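Patum Holiday Posts Collection: Data Card

Summary
The collection holds 2,837 public posts on holiday customs and social media, gathered from personal blogs. It is intended for the study of humour and complaint in informal writing.

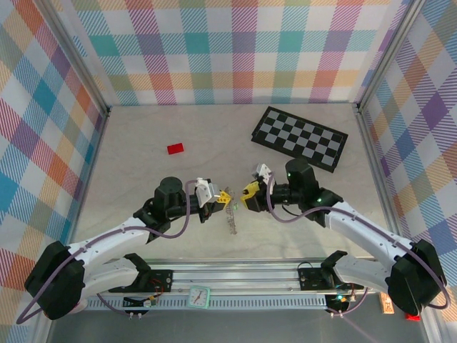

Each record contains the post title, the body text and a topic label. Comments and author profiles were removed before release. Labels were assigned by Sumaiya Khan and Ozan Ersoy, and disagreements were settled by Vendula Urban.

Splits
Training: 2,265 posts
Other: held for testing and later release
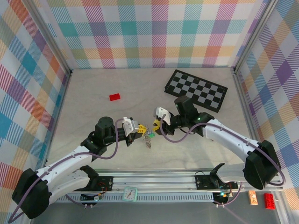

Reading time: 2 minutes

Known limitations
Recipes and craft projects are over-represented. Sarcasm is labelled at post level only, so a sincere paragraph within a sarcastic post carries the wrong label. Posts shorter than 30 words were excluded. 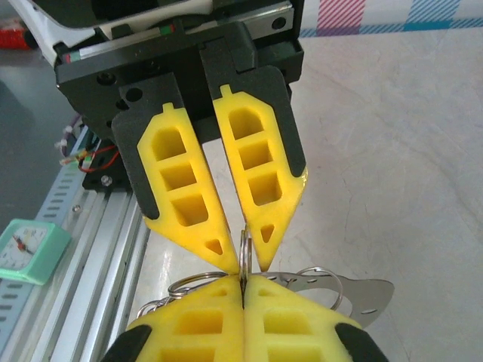

May the posts be republished in full?
Republication is limited to short quotations, with credit to the original blog. Authors may ask for a post to be withdrawn at any time.

Maintenance
Last revised 10/1/19. Corrections should be sent to Radomír Kováčik at Hurnow.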